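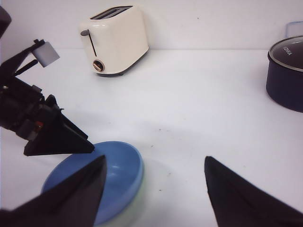 Toaster clearance from wall - how much is enough?

Small Appliances > Countertop and Storage

shelfpin
Posted May 17, 2021
Setting up a white table as a breakfast station in a rental. The toaster is cream, single slot on top, lever and browning dial on one face. It currently sits at the back, close to the wall. The wall is plain white paint, no tile. A covered pot goes to the right of it and bowls get put down in front.

Questions:
How far off the wall should the toaster be in use?
Does the slot direction matter?
Is the pot a problem where it is?

Table is 51 cm deep, so every bit I pull the toaster forward comes out of the working area. The manual is long gone.

ohm_on_the_range
Go with 4 inches at the back and the same on both sides. Top stays open, nothing overhead. Most manuals land near there. Yours may say something different, so look for a model number on the underside and see if the maker has a PDF.

Slot direction matters less than people think. Heat comes straight up out of the slot and then spreads. If the long side of the slot runs parallel to the wall, a wider strip of paint gets warmed. End-on, you get a narrower strip but slightly more of it in one place.

dovetail299
4 inches is excessive for a small toaster. I have run a Kudo with 2 inches behind it for years in my Meltthorpe apartment. Flat white latex on drywall, no discoloration.

ohm_on_the_range
One toaster on one wall. Latex starts to yellow well before it does anything dramatic, and you won't see it until you move the toaster and compare. Put a sheet of white paper against the wall there and look in daylight.

dovetail299
Did that just now. Paper and wall match as far as I can tell. The paint was redone in December though, so take that for what it is.

ohm_on_the_range
So it's five months, not years.

dovetail299
The wall before that was fine too. I painted because of a leak.

crumbtray
The simple method is two positions. Park it at the back, pull it forward to use it, push it back once it has cooled. With a 51 cm table that solves the depth problem, provided the bowls move first. The thing to check is cord slack. If the cord goes tight before you reach the use position, reroute it. Do not use an extension cord for this.

Also lift it to move it. Dragging shakes crumbs out from under the base and they end up in the joint between table and wall.

shelfpin
Cord has slack. I had not thought of parking it. My worry is that I will be half awake and use it where it stands.

crumbtray
Then mark it. A small piece of painter's tape at each front corner in the forward position. After a couple of weeks you won't need the tape.

Or unplug it when it is parked, and the plug reminds you.

lowboy
On the pot: what is the lid? Glass with a metal rim is fine near a toaster at normal distances, but you want the handle reachable without passing your forearm over the slot. That is the real issue with anything beside a toaster. If you are right-handed and the pot is on the right, you are good as laid out.

shelfpin
Glass lid, metal rim, KONKA printed on it. Dark blue pot. I am right-handed. There is also something light blue in the corner behind the pot, against the wall.

lowboy
Is the light blue thing plastic? That is the one I would move. Soft plastic near a heat source warps, and it's behind the pot so you would not notice. Shelf under the table, if you have one.

ohm_on_the_range
Agreed on the plastic. I would also keep the blue bowl well forward. It's not a heat question at that distance, you just need a clear spot in front for a plate.

dovetail299
You are all designing a substation. It is a toaster. Pull it out a hand's width and eat breakfast.

mitered
Some of us have repainted for a landlord. A cheap alternative is a backsplash panel. I have an Erkden one behind mine, thin steel, stands on its own feet, wipes clean. It does not reduce the clearance you need, it only protects the paint from spatter and crumbs. Liltico sells a silicone mat that folds up the wall, but I sent mine back. It would not stay vertical.

shelfpin
Does the steel panel get hot to the touch?

mitered
Warm. I keep the toaster 4 inches off it. Never measured it.

shelfpin
Going with the following. Parked at the back, unplugged. Forward to the tape for use. Pot stays on the right. Light blue item goes elsewhere. No panel for now. Will do the white paper check at the end of the lease.

crumbtray
Empty the tray first, before you set the tape. You'll be tipping it anyway to find the model number.

ohm_on_the_range
Post the number if you find it, I have a folder of old manuals.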